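Chapter 2
Outdoor Surfaces: Tables, Chairs and What Gets Left on Them

In this chapter
Reading a patio before you touch it
Glass tops, slatted seats, plank decks
Sorting loose items: keep out, bring in, throw away
The 15-minute reset
Key words: rim, slat, weathering, staging spot, runoff

Friday, late afternoon. The lunch crowd at the Gilludstead guest house has gone in and the deck has to be ready again by six. Glass table, chairs pulled every which way, a bag on a seat, papers, small stuff along the table edge. One person on shift. Where do you start?

Most trainees start with the cloth. Wrong place. Wipe a table with things on it and you wipe around them, then lift them, then wipe again. Twice the work and you still get rings. Clear first, clean second, straighten last. You met this order in Chapter 1 for indoor rooms and it dosen't change outside. What changes is the wind, the sun, and the gaps between the boards.

2.1 Look before you lift

Stand at the edge of the deck. Don't pick anything up yet. Ask what will blow away, what will fall through, what belongs to a guest. Paper goes first, always. A sheet near the edge of a table is one gust from the yard. Small packets next. Bags last, and bags are moved only if you must. A bag on a chair usually means somebody is coming back for it.

Obaidul Siriwardena, who trained housekeeping crews at Sitthorpe for many seasons, had his trainees say the list out loud before touching a thing: paper, small, soft, heavy. Felt silly. Worked, mostly. Crews who skipped it spent the end of the shift on their knees with a flashlight looking between planks.
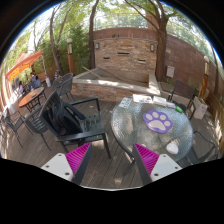

Figure 2.1 Patio table and chairs before clearing. Note the row of items along the far edge of the glass and the backpack on the slatted armchair.

Try the list on Figure 2.1. The printed sheet is your first lift. The white and green items beside it can go in one tray, all together. The purple paw-shaped board is a flat thing and can ride underneath the tray. Crumpled white object near the front: look at it before you decide. Could be trash, could be somebody's. When in doubt it goes to the staging spot with everything else, not the bin.

2.2 The staging spot

One place, picked before you begin. A second table is best. A dry chair will do. Never the floor of the deck, things get stepped on and small ones roll. Keep items from one table together so they can go back in the same order. If a guest returns and asks, you should be able to point.

Label trays if you have more than one table going. The Nikzad trays used in the practice kit come with a clip for a card. Masking tape is fine too.

2.3 Know your surfaces

Textured glass. Pretty, and holds dirt in every dip. A flat wipe skims over the top. Use a soft brush and soapy water, small circles, then rinse. Rim gets its own pass, water sits where metal meets glass. Check by crouching and looking across the top toward the light.

Slatted chairs. Brush along the slats, never across. Then the underside of the arms, which everyone forgets. Crumbs drop through the seat so do chairs before you sweep.

Weathered planks. Gray-brown color is from sun and rain and isnt dirt. Do not scrub for it. Sweep with the run of the boards, toward an open side. Stiff broom, light hand, old wood splinters. More on wood care in October, when the furniture goes into storage (Chapter 7).

2.4 Timing yourself

A single table with its chairs should take 15 minutes. At first it won't. The practice log at the back has 32 blank lines, one per reset; fill in start, finish, and what slowed you down. "Hunted for brush" is a good entry. "Slow" tells us nothing.

Mix for the practice bucket: 740 ml of warm water to one capful of Inix mild soap. Change it when it goes cloudy.

Before you go on
Write the clearing order from memory. Then pick a table at home, indoors or out, and write down the first thing you would lift from it and the last. Bring both to class, we use them in section 2.5.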